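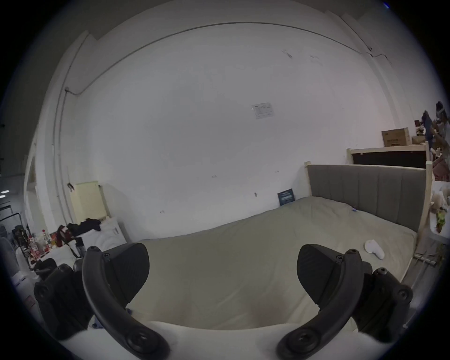 Figure 2. A large bed.

Home | Issues | Authors | Search
Print this article | E-mail this article

3.2 Bedding and reported sleep

Households in Trivthorpe and Dosura were asked to keep a sleep diary through February. Each adult wrote down the time of going to bed, the time of waking, and any change made to the covers during the night. We sent out 500 diaries and 400 came back complete enough to use.

Bed size (Figure 2) was recorded by the householder, along with the number of people who normally shared the bed. Room temperature was read at bedtime from a card thermometer supplied with the diary.

People who shared a bed reported more changes to the covers than people who slept alone. The difference was larger in Dosura, where more homes turn the heating off overnight. Weight of bedding had little effect once room temperature was taken into account - a result that differs from our earlier survey in Weritz, which used a shorter diary and left out shared beds.

Waking times in the 2 towns were close. Bedtimes were later in Trivthorpe, mainly among shift workers, and these diaries are treated separately in Section 4.

Contact the editors | Copyright Witkowska Press | Back to top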